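A tray for all the fiddly bits

I have a bad history with small computer parts. Screws go into the carpet, memory sticks end up under a magazine, and once I spent a whole evening hunting for a processor that was sitting in a coffee mug (clean, thank goodness). So when I decided to get going on the rebuild I've been calling Lolard since about forever, I promised myself I'd be tidy for once.

The plan is simple enough. Everything that goes into the machine gets its own spot on a gray tray with pockets in it, and nothing gets set down anywhere else. I got the idea from a long thread on the Maneo forum - 458 replies, and I read almost all of them over one very late December night. People have strong feelings about trays!

What I love is that the pockets are the shape of the thing. The processor sits in its own little square, and the hard drive gets the top of the tray to itself in its blue carrier. I'm weirdly fond of that blue. Everything else I own in this hobby is gray, green or black, so it really pops.
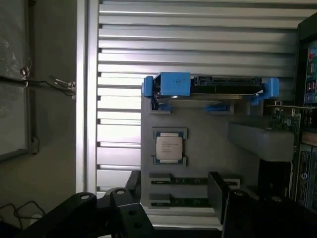
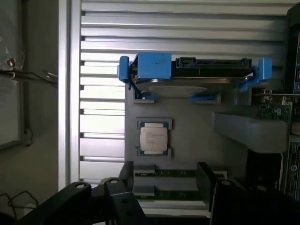
The tray with the hard drive up top in its blue holder and the processor below it.

I did a bit of budgeting too, mostly to scare myself. I had 3000 set aside in the jar and I've gone through 1514 of it so far, which is more than I told anyone it would be. The Hedivar shop got most of that. I've been back there 7 times, and two of those trips were for thermal paste because I forgot it the first time and then bought the wrong kind.

Next up is memory, then the drive, then a lot of cable sorting, which I'm dreading. I've got my eye on a pack of Pîrvu cable ties in the meantime (the reusable ones - I always cut the other sort too short). If you've got a good way to keep drive cables flat, leave me a comment, because mine always spring back up the second I let go.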